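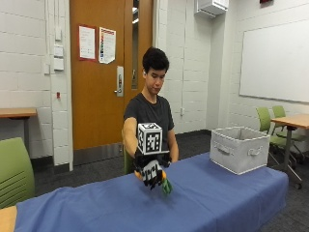 The Mirnix long table cover is made for tables which work during the day: toy rooms, craft clubs, school fairs, sorting and packing. We sew it in our workshop in Anardale and we sell it in one size, 400 cm long, which is enough for two ordinary folding tables put end to end. The cloth is soft and comes folded in a flat parcel, so at first it will show folds and creases, the same as the blue one on this table. They do not disturb the use. If you want it smooth for a special day, please iron it on the back side while it is still a little damp. Many customers order also a fabric bin to keep at the end of the table, like the light gray one with the cutout handles, and you will find the answer about bins further down on this page.

Shop > Table Covers > Mirnix Long > Blue

What you receive

One cover, blue, with a sewn hem on all four sides. One cotton bag for storage. One card with the washing instructions in English and Spanish. The clips are not included. If your table stands outdoors or near a door with wind, please order the Asfaw clips, which fit a table top of normal thickness and do not mark the cloth.

Price: $68 for one cover. For schools and clubs who order four or more, please write to us before you pay and we will prepare a separate offer.

How to choose the color

We make the cover in blue, sand and dark red, but for children's activities we always recommend the blue.

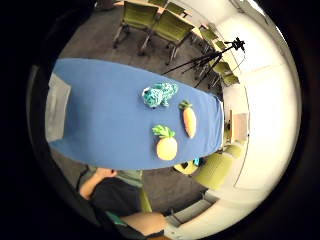

Small things are easy to lose on a table with a pattern, and for this reason we decided from the beginning to make only plain colors. My colleague Alcides Sánchez tested many samples with toys and colored pencils before we chose this shade. An orange carrot and a pale yellow pineapple stand out on it very clearly, and even the turquoise frog, whose color is nearer to the cloth, can be found without searching. The cover should also be wide enough to go over the near edge and fall a little, as it does here, so that no border of the table is left open.

Washing

Machine wash at 60 degrees Celsius, with similar colors. Wash it alone the first time. Do not use bleach, it makes the blue uneven. For paint and glue, let the spot dry, lift what you can with a spoon, and then wash. In our workshop we washed one cover 100 times and the hem was still straight, although the color became a little lighter.

Questions we receive often

Can I cut it shorter? Yes, but the cut side must be hemmed again. We can do this for you before sending, please write the length in the order notes.

Do you sell the bins? Yes, the Skelter fabric bins are on their own page, in light gray only. They are sent in a separate parcel.

When is it sent? Normally in two working days. In December please count one week.

For other questions write to Yogesh Joshi at the order desk. He answers every morning until noon.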